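Stand: Januar. Die Angaben auf dieser Seite gelten für die Ausführungen Cuesta 120 und Cuesta 160. Für Sonderbreiten ist das Datenblatt der jeweiligen Fertigung maßgeblich.

# Schreibtischsystem Cuesta

Das Schreibtischsystem Cuesta ist für Verwaltungsarbeitsplätze, Leseräume und Besprechungszonen vorgesehen. Es wird von Rosus gefertigt und über den Fachhandel sowie über die Abteilung Objekteinrichtung vertrieben. Die Tischplatten sind in Weiß, Lichtgrau und Eiche hell lieferbar, die Gestelle in Weiß und Anthrazit.

## Aufbau und Höhenverstellung

Das Gestell besteht aus zwei Säulen mit durchgehender Traverse. Die Höhe wird stufenlos über ein Handbedienteil an der rechten Vorderkante eingestellt; auf Wunsch wird das Bedienteil links montiert. Vier Höhenpositionen lassen sich speichern. Bei Widerstand hält der Antrieb an und fährt ein kurzes Stück zurück.

Die Platte ist gegenüber dem Gestell um wenige Zentimeter nach vorn versetzbar, sodass Kabel und Netzteile dahinter in der Wanne Platz finden. Die Wanne ist abklappbar und kann ohne Werkzeug geöffnet werden.
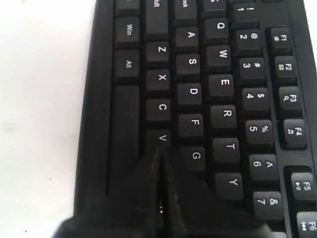
Für die Aufstellung an Doppelarbeitsplätzen steht das Verbindungsset Customix zur Verfügung. Es koppelt zwei Tische Rücken an Rücken, ohne die getrennte Höhenverstellung einzuschränken. Trennwände der Reihe Brodcombe können am Set befestigt werden und bleiben beim Verfahren der Platten in ihrer Lage.

## Lieferumfang und Bestellung

| Ausführung | Artikelnummer | Preis netto |
|---|---|---|
| Cuesta 120 | 1084 | 977 Euro |
| Cuesta 160 | 1086 | 1.248 Euro |
| Doppelarbeitsplatz mit Customix | 1092 | 3.363 Euro |

Im Preis enthalten sind Platte, Gestell, Bedienteil, Kabelwanne und Montageanleitung. Der Doppelarbeitsplatz umfasst zusätzlich eine Trennwand Brodcombe. Monitorarme und Rollcontainer sind gesondert zu bestellen.

Die Anlieferung erfolgt zerlegt bis zum Verwendungsort. Aufbau und Einweisung können bei der Bestellung hinzugebucht werden. Vor der Auslieferung benötigt Rosus Angaben zu Stockwerk, Aufzugsmaßen und Zufahrt.

## Pflege und Gewährleistung

Die Platten sind mit einem feuchten Tuch und mildem Reinigungsmittel zu säubern. Scheuernde oder lösemittelhaltige Mittel dürfen nicht verwendet werden. Auf Antrieb und Steuerung gewährt der Hersteller fünf Jahre Garantie, auf alle übrigen Teile zwei Jahre.

Ansprechpartner für Rahmenverträge und Bemusterung ist Kumaresan Lobo, Objekteinrichtung. Musterplatten werden auf schriftliche Anfrage für vier Wochen überlassen.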